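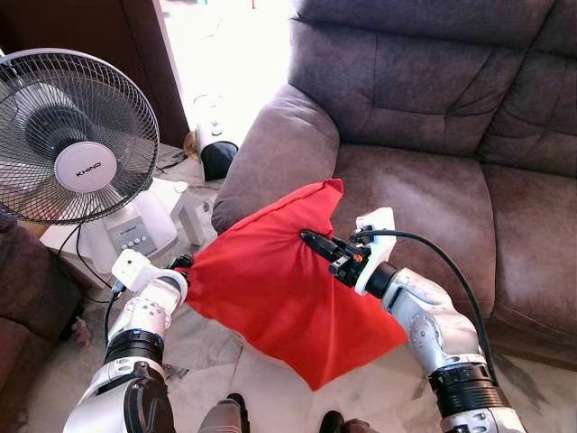 Gosilbridge, January 2018

Hello from the robotics club! I promised everyone a proper gallery page back in August and then did nothing about it, so here I am with a cup of tea and a lot of catching up to do. The red bag is our winter project. Two arms, two grippers, one floppy piece of cloth, and the job is to get hold of it, lift it clear of the floor and keep it there while we all stand very still.

If you've never tried to teach a machine to handle fabric, I can tell you it's a right pain. A block stays block-shaped when you pick it up. A bag folds, sags, bunches up in one corner and droops in another, and the next time you go for it the whole thing has a different shape. We spent the autumn on blocks and cups and got rather pleased with ourselves, and then Carola Hagedorn put a bag down in front of us and that was the end of that!

You'll have spotted that the grippers don't match. The one on the left is the white blocky sort with a hooked lower jaw, and it's got a corner of the bag. The one on the right is black with two narrow fingers, and that's my favourite of the pair (I know you're not meant to have favourites). Roscoe wanted to try them side by side before we settled on one, and we still haven't settled. He likes the hook for holding on. I like the narrow fingers for getting into a fold. Lieselotte says we should stop arguing and write down our results, so there's now a notebook, and it lives in the drawer with the spare fuses.

The black cable looping up over the right arm is a sore point with me. I would like it clipped down. Hauke Reuter would like it left with plenty of slack so the wrist can turn, and as he did most of the wiring he has won so far. I've put it on the list for next term.

Our rules for the bag task, for anyone from the other clubs who wants to have a go:

Both grippers have to be on the cloth. No resting it on the furniture. The hold is 10 seconds for the juniors and 60 for the rest of us, and you get 6 tries before somebody else has a turn. Any bag will do as long as it's soft. We like red because it's easy to see against the floor tiles and the brown sofa, and also because Roswitha had one.

The program that moves the arms is called Rindiver, which was the winning entry in our naming vote (Kondis came second and I'm still a bit sad about it). It's all our own work apart from the safety stop, and the younger members wrote most of the bit that closes the fingers. They've been brilliant – really patient, and much tidier with their comments than I am.

Next up is passing the bag from one arm to the other, then putting it down in a given spot on the sofa seat. After that Lieselotte has her eye on folding a tea towel, and I've told her she can lead that one herself!

I'll add more pictures when I've sorted through them. If you'd like to come along and try driving the arms, have a word with Carola or me at the end of any club evening. Bring a soft bag if you've got one going spare.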